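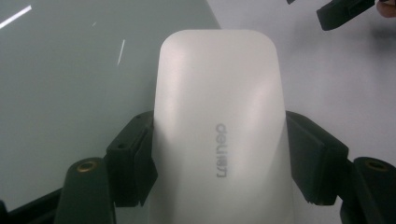

Step 3. Label the grasp width

At this point you have your clips sorted by object. Now each clip needs one number: the opening between the pads when the object is held. In the Wallholm method we train the policy on this width together with the wrist view, so a wrong label does more harm than a missing one.

Open the clip in Cakia and go to the first frame where both pads touch the sides of the object. With a computer mouse this is easy to find, as the pads press on the two long flanks and the pale shell stands out well against the dark green. Mark the inner face of each pad, not the outer edge. The pads have a stepped profile, and it is a common mistake to click on the wrong step.

Then move forward 6 frames and mark again. If the two widths differ by more than 2 mm, the grip was still closing – take the later value.

Reflections on a glossy table can confuse the automatic edge finder. Switch it off for these clips and mark by hand.

In our January set we had 179 clips, and 41 of them needed a second pass, mostly for the wrong step on the pad. A second pass takes roughly a minute per clip.

Step 4. Export the labels

Choose Export, then Widths only. Save the file in the same folder as the clips, or the training script will not find it.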